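# Grikum foam cubes, two months in

We bought the Grikum cubes as practice objects for a pick-and-place policy. The arm learns from teleoperated examples: one of us drives it, the recorder logs the joint positions and the wrist camera, and the episodes go into a training set. Our old objects were offcuts of pine, which marked the worktop and knocked the fingers out of line whenever somebody drove down too far. Foam seemed worth a try.

## What you get

A drawstring bag of foam cubes in mixed colours, with no printing on them, and a sheet of care advice that says to wipe them with a damp cloth. We paid for 4 bags out of the consumables budget. One bag is plenty for a single station. The spare bags have been useful all the same, for reasons I'll come to.

## Picking them up

The foam is firm enough to hold its shape and soft enough to forgive a bad approach. With our narrow fingers you can come in slightly off-centre and the cube will give a little and stay put. Philomena Sulemana recorded most of the early set and found she could keep a steady pace for a whole morning, where the pine blocks had her stopping to re-seat the fingers every few runs.

That forgiveness has a cost. An operator who gets used to foam gets lazy about squaring up, and the policy learns the same habit. When we put the pine back for a test, it pushed the block over more often than it lifted it. If you need a policy that handles hard objects, mix some in from the first day.

Light weight is the other thing to know. A cube that catches on a fingertip will travel with it after release. We now open the fingers fully and wait a moment before retreating, and Zsolt Farkas put that in the operator notes as a rule. Episodes recorded before the rule are still in the set, tagged.

## Colour

The bright colours separate well. The close ones are harder. Two of our purples differ only slightly, and so do the reds and oranges under warm light. For instructions such as "pick up the purple one" we either take one purple off the table or accept both as correct, and whichever it is has to be written down before the session starts. We lost a Wednesday afternoon of labels to two people using different rules.

## Wear

Foam tears. Edges go first, then the faces, and once a face starts to crumble it gets worse quickly. We keep damaged cubes in use until they stop being cubes. A policy trained only on clean ones did poorly when a torn one turned up, and 192 episodes with worn cubes mixed in sorted most of that out. Crumbs need sweeping off the worktop between sessions.

A polished surface also throws the colours back at the camera. I would leave that in, unless your deployment surface is matt.

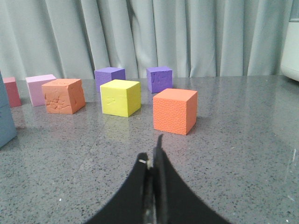

How many layouts should you record before the first training run?

We started with 11, moved every cube between them, and recorded several grasps on each. It was enough to show whether the pipeline worked and too few for anything else.

## Against the alternatives

The Radelau wooden set is tougher and its edges stay crisp, but it costs more and it's noisy. Wiltel's rubber cubes grip well and hardly wear, though they pick up dust and came in fewer colours.

I'd give the Grikum set 4 out of 5. The mark comes off for the wear, and for not being able to order single colours. We will be buying another bag in September.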